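Forums > Kit and Tools > Grippers and Data Capture > Zitell hand-held gripper pair: worth the money?

Tags: hand-held grippers, demonstration kit, reviews, rental

marshgate_dave
We are looking at the Zitell hand-held gripper pair for a small job and I would like to hear from people who have used one for more than an afternoon. The job is shelf and table work: picking things up, putting them down again, a few cupboard doors. We need 500 good demonstrations and there are two of us to do it.

I have the quote in front of me and it is not cheap. The alternative is renting from Steston by the month, which includes support, or making our own from printed parts. I can solder and I have a printer, but I do not want to spend the spring doing it.

Mainly I want to know about finger wear, weight and how much of the recording you end up throwing away.

dmalinowski
I have used the Zitell pair since September, most working days, so I can answer some of this.

Fingers first. The mesh grip on the inside face is good on card, fabric and most plastic. It is poor on glass and on anything glossy and heavy, such as a full bottle of oil. Ours started to go smooth at the tips after 200 or so demonstrations and I changed them. A change is two screws a side and you must run the width calibration again afterwards. The manual puts that in an appendix, so read the appendix.

Weight is fine for 30 minutes. After that I start to drop my wrist, and the recordings show it. We swap over on a timer.

As for what gets thrown away, it was nearly a third in the first week. It is much less now. Most of the loss was lost tracking when someone turned too quickly, and the rest was people closing the fingers before they had lined up.

marshgate_dave
Thanks, that is very useful. Is the tracking loss down to the room or the kit?

dmalinowski
Both. It does not like a blank wall. If you stand close to plain white paint and turn, it has nothing to hold on to. Put your marker board up where you can come back to it between takes and start every take from there.

prins_user_2
I will disagree with Dorota on the fingers. I had the same set on a Zitell for a whole contract and never changed them. If you are wearing the tips down at 200 you are squeezing too hard. The trigger has no stop, and people pull it as far as it goes.

I would also say look at the Prins before you buy. It is lighter, the cable comes out at the back and not underneath, and spare fingers come in the box. The camera is narrower, which I prefer, because the picture is less bent and easier to check by eye.

dmalinowski
You may be right about the squeezing. We had several people on it and I can't speak for everyone's hands. But narrower is exactly what I do not want. With the wide lens you get the fingers and the whole room in one picture, and when a take goes wrong I can usually see what the person was walking towards. It does bend straight lines badly and you get used to that.

A view from the right-hand unit, for anyone who has not seen what the lens gives you:
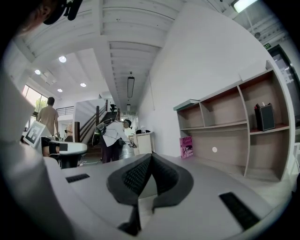 What to look for in a test recording

1. Both fingertips should be in view with the hand at rest. If one is out, the bracket has slipped.

2. The grey housing fills a lot of the lower part of the picture. That is normal on this model. You do not need to crop it out.

3. Check bright windows and ceiling lights. Ours clipped badly on automatic exposure, so we fix the exposure in the morning and again after lunch.

4. Find your marker board in the picture. It can be off to the side, but if it is a few pixels wide it will not help you.

5. Play the take back at half speed and watch the fingers close. The width reading should change at the same moment. If it lags, restart the unit before you record any more.

prins_user_2
Fair enough, that is a lot of room for one lens. I would still find it hard work to check 500 of those by eye. The part you care about, the object between the fingers, is going to be small unless you are right on top of it.

dmalinowski
It is small until you are close, yes. By the time you are grasping it is big enough.

hbuschmann
I run the rental side at a small firm in Sirnville, and we hold both makes, so I have no reason to push one over the other. A few points from what comes back to us.

The Zitell units come back with worn fingers and the Prins units come back with broken cable clips. The clip is a cheap part but the Prins people want the whole unit returned to fit it, and you are without it for a fortnight. Spare Zitell fingers are in the post the next day.

On tracking I see little between them. Customers who complain about one usually complain about the other.

For two people and 500 demonstrations I would rent. You will be finished before buying starts to pay. If you think there will be a second job after it, do the sum again.

Hildegard Buschmann

marshgate_dave
There might be a second job. There is always a might. Does the Steston rental include the backpack, or is that extra? The page says "full wearable set" and the price list has a separate line for "carrier".

hbuschmann
The carrier is the backpack frame and it is extra. The full wearable set means the two grippers, the leads and the recorder. You can put the recorder in an ordinary rucksack, but leave the top open because it gets hot.

solderblob
Going against the grain here. Build it. We printed a pair, bought the cameras and were recording inside two weeks. The fingers cost pennies and we keep a bag of them. If something breaks at four in the afternoon I print another one overnight and carry on in the morning.

dmalinowski
How did you do the time sync between the left and right hands?

solderblob
Badly at first. We clapped the two together at the start of each take and lined them up afterwards. It works but it adds a step to every take, and someone has to check it. We have a trigger wire now.

dmalinowski
Then I would count the clapping and checking as part of the cost. The Zitell does that on its own and I have not had a pair drift out yet. It is the main thing you pay for. The plastic is just plastic.

solderblob
I do not dispute that. It depends what your evenings are worth. I enjoyed it.

prins_user_2
One thing on the Zitell I have not seen mentioned is the software licence. It is per recorder, so if you swap the recorder halfway through you have to write to them and wait. With the Prins it is tied to an account. I lost most of a day to it.

dmalinowski
True, and it is annoying. They answered me the same afternoon when it happened, but I was lucky with the hour. Ask for a second licence key when you order. They gave us one without a fuss.

marshgate_dave
Update, 2025-12-23. We went for the rental, one month with the option to keep the set at the end and have the first payment taken off the price. Zitell pair, no carrier, spare fingers thrown in after I asked. I have also asked for the second licence key in writing.

Plan is to do a practice day first and bin all of it, then start counting. I will put a proper marker board up and fix the exposure as Dorota says. If the fingers last I will say so, and if they do not I will say that too.

solderblob
Good luck. The offer of the print files stands.

hbuschmann
Check the date the month starts. Some firms count from dispatch, and over the holidays that can cost you a week.

marshgate_dave
It was from dispatch. I have rung them and it is now from delivery.

Comments (3)

kestrel88: Useful thread. Has anyone used the Zitell with gloves on? We work in a cold store and I can't see how the trigger would fit.

tilly_w: Tried it with thin liner gloves and it was fine. With thick ones I could not get my finger through the guard.

old_benchhand: Agree about changing the fingers early. By the time you can see the wear, the grip has been poor for a while. Keep the old ones for training new people.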